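Setuvex publishes good practice guide for two-arm robot cells handling small parts

11 Feb 2020 — Setuvex has published a good practice guide for benchtop cells in which two robot arms share one work area. It is intended for workshops and test laboratories that handle pins, wire and other thin metal parts, and for the integrators who build cells for them. The guide was drafted with Oveo and Espinoza.

It does not replace the risk assessment required for any robot installation. It sets out working rules for matters that general machine safety standards leave to the user: which arm may enter the shared area first, how hand tools are held in a gripper, and how the tabletop is kept between runs.

Main provisions

Each arm is to have a written home position outside the shared area. Only one arm may move at full programmed speed while both are inside it. The other must hold still or move at no more than 80 mm per second.

A hand tool held by one arm must be gripped so that its jaws point away from the operator's side. Tools with pivoting handles are to be checked for slip before the second arm approaches.

Wrist cameras and their brackets count as part of the arm when clearances are set. The minimum clearance between a bracket and any fixed frame is 6 mm — measured with the arm stopped at the closest point of its path.

Gripper fingers are to be inspected after every 3000 closing cycles. Loose screws, worn ribs and bent tips are grounds for taking the finger out of use.

Cable runs along the upper arm must be fixed at both ends and must not cross the joint on its inner side.

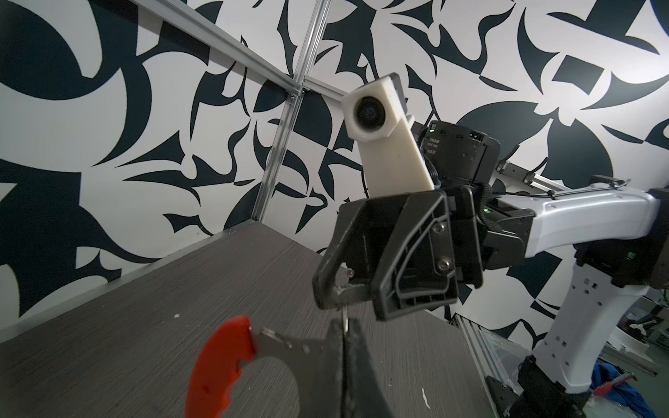 Availability and review

The guide is available on request from Setuvex at no charge. Comments on the text are accepted until the end of June. Zurora will collate the replies, and version 2 will follow once they have been reviewed. Cells already in service may continue under their existing procedures until then.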